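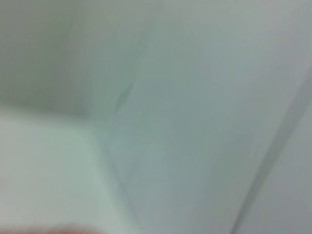 Accueil Articles Séminaire Archives Contact

3.2 Saturation de la section efficace et rôle de la phase relative

Reprenons le point laissé ouvert à la fin de la section 3.1. La diffusion cohérente des neutrinos sur un noyau lourd croît à basse énergie comme le carré du nombre de neutrons, et c'est ce qui rend le canal si séduisant : un détecteur de quelques kilogrammes peut, en principe, voir ce que des tonnes de scintillateur laissent passer. Mais dès que l'impulsion transférée devient comparable à l'inverse du rayon nucléaire, les amplitudes des différents nucléons se déphasent et le gain s'effondre. Toute la physique intéressante se trouve dans cette zone de transition !

Nous avons donc repris le calcul avec le code Tundari, qui intègre le facteur de forme sur une grille de 254 points en impulsion transférée. Le choix de la grille n'est pas anodin. Avec une grille quatre fois plus lâche, le premier minimum du facteur de forme se déplace et l'on croit voir un excès là où il n'y a qu'un artefact d'interpolation (nous y avons cru pendant tout un mois d'avril, et c'était un très beau mois).

La figure 4 donne le taux différentiel en fonction de l'énergie de recul pour deux paramétrisations du noyau : celle de Weto, à bord diffus, et celle de Bakos, où la peau de neutrons est ajustée séparément. Sous 60 keV de recul, les deux courbes sont presque confondues. Au-delà, elles s'écartent franchement, et l'écart garde un signe constant jusqu'au premier minimum.

Figure 4. Taux différentiel calculé, paramétrisations de Weto (trait plein) et de Bakos (tirets). Échelle verticale logarithmique, normalisation commune à recul nul.

Ce résultat nous enthousiasme pour une raison simple – la forme du spectre porte à elle seule une information sur la distribution des neutrons, que la diffusion d'électrons n'atteint qu'indirectement. Il suffit que la normalisation du flux soit laissée libre dans l'ajustement : la différence entre les deux modèles survit, un peu réduite, et reste lisible dans la queue du spectre.

Reste la question du facteur d'extinction. Les mesures de Lustovberg s'arrêtent à des reculs plus élevés que notre seuil, et nous les avons prolongées par une loi linéaire. Un prolongement quadratique modifie le bas du spectre mais laisse la queue intacte. Milagros Dela Peña nous a suggéré de traiter la pente comme un paramètre de nuisance, ce que nous faisons dans la section 3.3, avec des contours à 2 écarts-types.

Commentaires

neutrino_du_dimanche
Très belle section, merci ! Le rayon de la peau de neutrons est-il corrélé à la diffusivité dans l'ajustement de Bakos ?

Réponse de l'auteur
Oui, assez fortement. La matrice complète sera dans l'annexe B.

P. L.
Dans la légende de la figure 4, je suppose que la normalisation est faite avant convolution par la résolution ?

Réponse de l'auteur
Avant, en effet. Je corrige la légende dans la prochaine version.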